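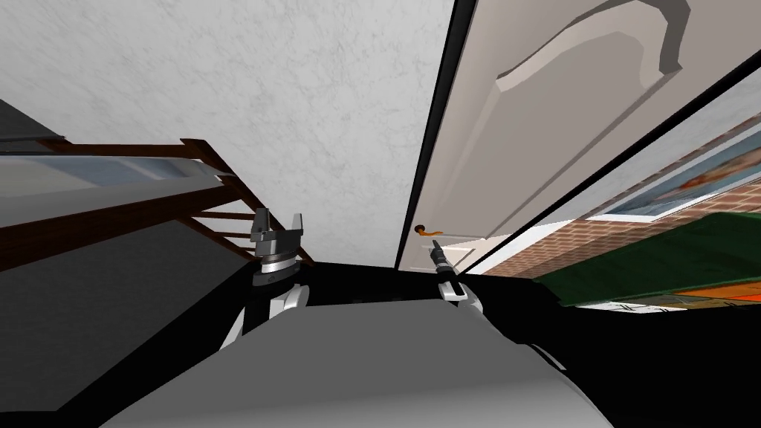

Dultgate Door and Window Sensor Kit, review after one winter

By Oksana Vasylenko

I bought the Dultgate kit in June and have had it on the house ever since, so this covers one summer, one fall and most of a winter. I paid for it myself. The box has a base unit, four contact sensors, one motion sensor, a bag of screws and two sheets of adhesive pads. There is no monthly fee unless you want someone to call you when the alarm goes off, and I don't.

My house is older, two floors, with a back door that does not hang quite straight. I wanted something to tell me when a door had been left open and to make a lot of noise if one opened at night. I did not want cameras.

Setup

The base unit plugs into the wall and connects to your router, by cable or by wireless. I used the cable. The app found it on the second try. Each sensor comes with a pull tab on the battery, and once you pull it you have 90 seconds to pair it with the base before it goes back to sleep. That sounds like plenty of time, but the app asks you to name the sensor first and choose a room, and I ran out twice. Name the sensor before you pull the tab. The manual has this in the wrong order.

The adhesive pads are good. Clean the paint with rubbing alcohol, let it dry, press for half a minute. Three of my four contact sensors have never moved. The fourth is on the crooked back door, where the gap between the two halves was too wide at the bottom and fine at the top. I put it at the top and used the screws. The kit includes a thin plastic spacer for uneven frames, but only one, and I could have used two.

Everyday use

Opening a door gives one short chime from the base unit. You can turn this off for each sensor, and you should do it for the door you use most. The volume has five steps. Step one can be heard in the next room and step five is the full siren level, so I would not use it for a chime.

There are three modes: Off, Home and Away. Home arms the contact sensors and leaves the motion sensor alone. Away arms everything. You change modes in the app or with a four-digit code on the base. There is no key fob in the box. Dultgate sells one separately and I have not tried it.

The exit delay is 30 seconds from the factory. I changed mine to 60. The entry delay is set on its own screen, and it took me a while to find it under Base rather than under Modes.

False alarms

I had two in the first month and none since. Both came from the motion sensor, which I had mounted facing a heating vent. I moved it to the opposite corner and lowered the sensitivity by one step. I don't have pets, so I can't say how well the pet setting works.

My neighbor Senan Mac Carthaigh has the Holliria system, which costs more and has a nicer keypad with lit buttons. His contact sensors are smaller than mine and look better on white trim. He pays a yearly plan to keep the event history, though, and mine keeps the last 200 events at no charge. For a house with one or two people that is a couple of weeks of comings and goings.

Before this I had a Coman stick-on alarm on the back door, the kind with a switch on the side and no app. It was loud and cheap and it did work. The trouble was that I had to remember to switch it on every night.

Batteries and range

All five sensors are still on the batteries they came with. The app shows each one as Good, Low or Replace, with no percentage. They take a common coin cell that any drugstore has.

The farthest sensor is on the side door of the garage, around 13 yards from the base with two walls between. It drops off the list once in a while and comes back within a minute or so. The base has a backup battery for power cuts. We lost power for an evening in the fall and the sensors kept reporting to the base, but with the router down there were no messages to my phone.

Customer service

I wrote to them once to ask for a second spacer. They answered in two days and mailed one free.

What I don't like

The status light on the base is bright blue and can't be dimmed. I covered it with tape. The app logs you out after every update. The sensors only come in white, and the plastic is a little shiny.

Would I buy it again

Yes, for a small or medium house. If you have a lot of ground floor windows the extra sensors add up fast, and Ledum's bigger starter set may work out cheaper. I'm adding one more sensor for the basement window and will update this review if the battery ratings change.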